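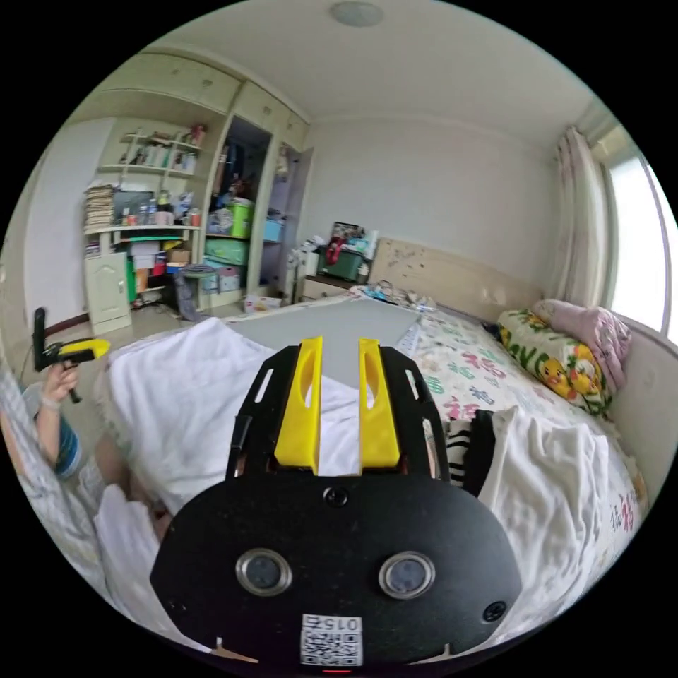 Kyung-hwa Yeom wrote in to ask why the handheld grippers get their own line in the draft budget when the arms are the expensive part. Her view is that the line should be folded into consumables, where fingers and labels already sit, and reviewed once a year with everything else.

The planning group considered this and kept the line separate. The reasons are set out below for anyone filling in a request form before the December round.

A handheld unit has a different service life from its parts. The body and lenses are treated as equipment and carried on the asset list. Fingers, brackets and screws are treated as spares. When both were booked as consumables, the asset list did not show how many complete units were ready to go out, and two sites ordered Grument bodies they did not need.

Units used in homes are to be budgeted in pairs. Bedding and other soft goods usually take two hands, and a single unit sent to a bedroom site leaves most of the task list undone. A request for an odd number of units will be returned unless the extra one is marked as a bench spare.

The ceiling for this round is 4 units per site. Seo-ah Shin has asked for an exception for the apartment work and it will be decided separately. The price to enter on the form is 1,407 per unit, fingers included, shipping excluded. Spare finger sets are 76 each. Please do not enter the old Mustar price, which left out the lenses.

Storage and charging are a site cost. Jong-dae Ham notes that the Ji cases hold one unit each and that the foam has to be recut for the slotted fingers — allow 200 per site for cases and foam together. Sites that already have cases should enter zero and say so in the remarks box.

Label numbers must appear on the form for every unit being replaced. Read the number from the label on the body, not from the case, as cases get swapped. Units with a label that no longer scans can be relabeled and do not count as a replacement.

Arms are not part of this round. The Humia quote is still open, and Ottilie Marti would like the bedding task list settled before anyone commits to a reach or payload figure. A site that expects to need an arm next year can say so in the remarks box, with the floor space available beside the bed and the width of the narrowest door on the way in.

Forms go to Ye-seo So. Corrections to forms already sent should list the changed lines only.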